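Skip to content | Home | Notebook | Reading Log | Submissions | About

This site uses cookies to remember your preferences. Accept | Manage settings

Filed under: Review desk, working notes

August, review desk notebook, entry 14
Started 9:40 a.m.

Task for this entry: finish the second pass on Narnis (fantasy novel, self-published, Ľudovít Urban) and decide on a form for the review. Reading copy is the PDF, 586 pages. Iveta has the paperback, and her page references do not match mine. Chapter numbers only from here on.

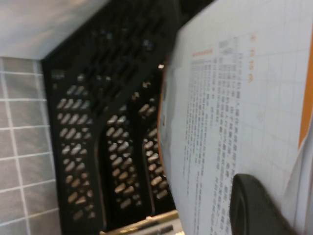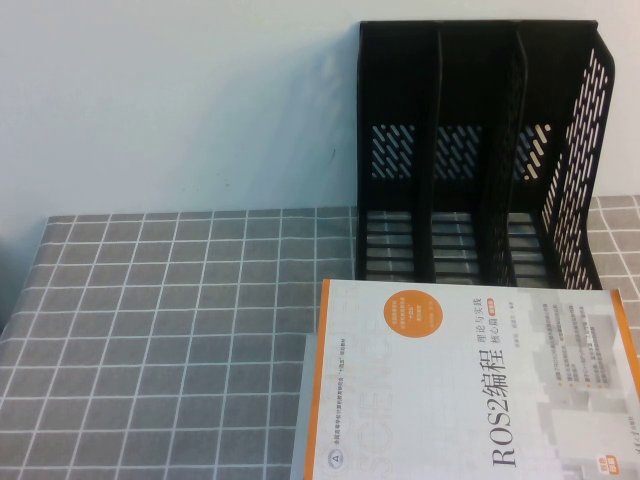
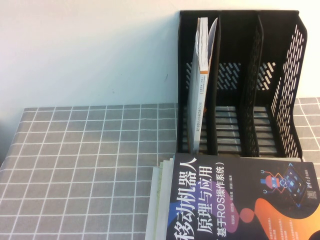
First pass notes were made under the old method, one running file per book, comments in reading order. The method fails on a novel with three narrators. I had 60 comments on Narnis and could not tell from the file whether the complaint about flat dialogue applied to the whole book or only to the ferryman's chapters. For the second pass I printed the comments and sorted them by narrator. A file organizer with three upright compartments is the right number for this book and would be one short for Pelano, where the letters need a slot of their own.

Results by narrator:

Ferryman. Dialogue is flat, confirmed. Characters tell each other things both already know (ch. 4, 9, 10, 22). The river descriptions are good, and get shorter as the book goes on, which I count as a loss.

Surveyor. Best of the three. Consistent vocabulary, and she notices distances and slopes before faces. One continuity error: she loses the brass level in ch. 17 and uses it in ch. 19. Checked twice. Iveta's paperback has the same error, so it is not a PDF problem.

The child. Works until ch. 26. After that the voice gains about ten years with no event to account for it. Ruwan disagrees and reads it as deliberate, the adult looking back. I can find no support for that in the tense, which stays present throughout. Left open. Ruwan to send chapter references if he has them.

Word count of draft review: 1,150. Limit for the long slot is higher, so no cuts needed for length. I cut the plot summary anyway, from almost 300 words to two short paragraphs. The summary gave away the flood.

Comparison with Penura (Vlasta Bartoš), reviewed in the spring: same publisher services package, same cover template, much cleaner copyedit. Do not put this in the review. The reader does not buy the template.

Rating: the two-scale version, prose and construction scored apart. Prose 3, construction 4. Cecilia objects to the two-scale version on the grounds that readers average the numbers regardless. Noted. Keeping it for this one and for Pelano, then we compare comments on the site.

11:15. Reread ch. 26 to 31 with Ruwan's reading in mind. There is one sentence in ch. 28 ("the room was smaller then") that helps him. One sentence in six chapters. Added it to the review as a possible reading, without his name.

Sorting by narrator took most of an hour and changed two judgments: surveyor up, overall dialogue complaint narrowed to ferryman. Will repeat it for any book with more than one point of view. For single narrator books the running file is enough.

To do:
- ask Urban's publicist whether the brass level is fixed in the current edition
- Iveta to read draft, paperback in hand
- Vrabec, story collection, first pass. Sort by story, separate sheet each

Previous entry | Next entry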